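Residents > Dwivedi District Council > Migration and Asylum > Minutes

May 11, 2025
By Vasiliki Bakalis

Print this page | E-mail this page

Minutes of the Working Group on Newcomers and Border Matters

Present: Annelies Zwahlen (chair), Faraji Mwakalinga, Mal-soon Kwon, Vasiliki Bakalis (minutes)
Excused: Thanasis Psarras

1. Minutes of the April meeting
The minutes were approved with one correction. In item 3, the number of open asylum files in the district must be 666.

2. Reception center at Camwood
Ms. Kwon reported that the center received 28 families in April. The contract for the building ends this winter, and the owner has not yet answered our letter. Mr. Mwakalinga asked if the council can extend the contract by itself. The chair explained that this needs a vote of the full council. It was agreed to put the question on the next agenda.

3. Letter to the members of parliament
The draft letter asks for more interpreters at the border office, and for a written decision in each case within six months. Mr. Mwakalinga found the second paragraph too sharp. After a discussion the words "complete failure" were replaced by "serious delay". The letter was accepted with three votes for and one against – Ms. Kwon wished to have it noted that she voted against the change of words.

4. Petition
The petition against the night transfers has now 2709 signatures, of which 1375 were collected on paper. Mr. Psarras had sent a note by e-mail in which he proposes to hand it over before the summer break. Agreed.

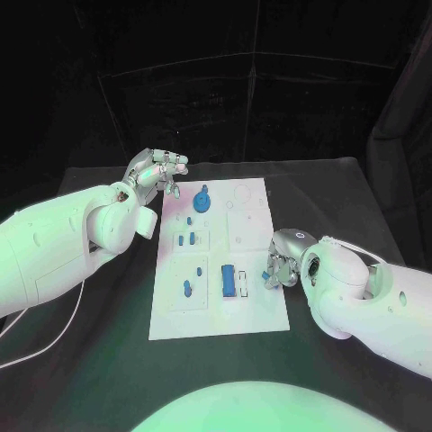
5. Bus line to the border office
The morning bus does not stop any more at Clokum. People with an early appointment must walk from the main road. Ms. Bakalis will write to the bus company and ask for the old timetable.

6. Other matters
Ms. Kwon asked that documents are sent out one week before the meeting – the last ones came only the evening before. The chair will take care of it.

The date of the next meeting will be sent by e-mail.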